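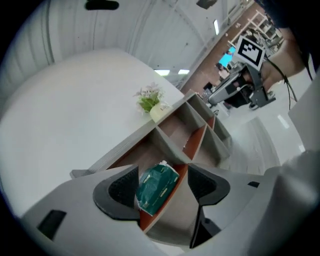
Low open compartments, gray with orange-brown edging.

Monday Mail from Ilteo, 02/05/2022

The hallway clear-out is back!

Last year's challenge brought in more letters than anything else we have run, so we're doing it again, and this time you get until the end of June. The rules are the same as before. Pick the space between your front door and the first real room of your home, take everything out of it, and put back only what you reach for in a normal week. Then write and tell us how it went, good or bad (we love the bad ones).

Why the hallway? It's small enough to finish in a day, and you see the result every single time you come home. A tidy attic is a fine thing, but you have to climb up and look at it. I did mine over the weekend and found 20 umbrellas. Three of them open. There was also a dog leash, and we have not had a dog since we lived in Gisberg.

A few things that worked well for readers last time:

Give each person one open compartment at their own height. Doors and lids look neat, but kids walk right past them. With an open cubby the hat gets thrown in the general direction of the right spot, and that's a win in my book.

Keep one compartment for the stuff you grab on the way out, and keep it to that. Ours holds sunscreen, bug spray and the library card. When it starts filling up with mail, the mail goes to the kitchen table that same evening.

Shoes you wear now stay out, everything else goes up or away. Erdal Değirmenci wrote to us from Brestadton, where he shares a 36-inch-wide hallway with his wife, three sons and a cello, and his trick is so simple I was a little annoyed I hadn't thought of it. Each season he puts a strip of tape on the floor, and any shoes that don't fit inside the tape go in a box under the bed. The boys moved the tape once. He moved it back.

Please do the emptying part properly, even if it feels silly to carry a perfectly good bench out onto the porch. You'll want to wipe down the baseboards anyway, and a bare hallway is so much bigger than you remember — I stood in mine for a good ten minutes just enjoying it!

Send your stories by mail or just reply to this newsletter. Short is fine. We'll print 10 of them in the summer issue, which now goes out to 4000 homes, and Erdal has promised to send us an update on the cello.

Next week: getting candle wax out of a tablecloth, plus your answers to the question about squeaky stairs.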